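How to Submit a Match Report to the Wosora District Football League

Home clubs are responsible for filing the official report of every league fixture. The procedure below applies to all divisions from the opening round in September.

Before the match

Confirm that your club's reporting account is active. Accounts not used during the previous season are suspended on 8th July and must be renewed through the league office at Plultulstead. Download the team sheet form and give one copy to the visiting club on arrival.

Completing the team sheet

Enter the starting players in shirt-number order, followed by the substitutes. A maximum of 7 substitutes may be named, of whom 5 may be used. Both team managers must sign the sheet before it is handed to the referee. Late changes - including an injury in the warm-up - must be initialed by the referee.

Recording goals and cards

Write the minute of each goal next to the scorer's name. Goals in added time are entered with a plus sign, for example 45+2. Penalties are marked (P) and own goals (OG). An own goal is listed under the player who conceded it, but is credited to the opposing team in the final score. Cautions and dismissals are copied from the referee's notes after the final whistle.

Filing the report

Sign in and select the fixture from the list. Enter the half-time and final scores, then the team sheets, then the match events. Check the score against the number of goals entered - the form will not close if the two differ. Reports are due within 3 hours of the final whistle.

Abandoned matches

Select "Abandoned" and enter the minute at which play stopped. Do not enter a final score. The league will decide whether the result stands or the match is replayed, as it did last season with Gashaw against Nolovine.

Corrections

Either club may request a correction within 7 days. Scores may be changed only with the referee's written agreement.

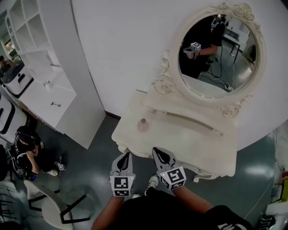

Nolovine Reserves: Does the deadline also apply to evening kickoffs? Our last one finished just before ten, and the visiting manager had taken the signed sheet home with him. We would be glad to know whether an unsigned copy can be filed first and the signed one sent the next morning.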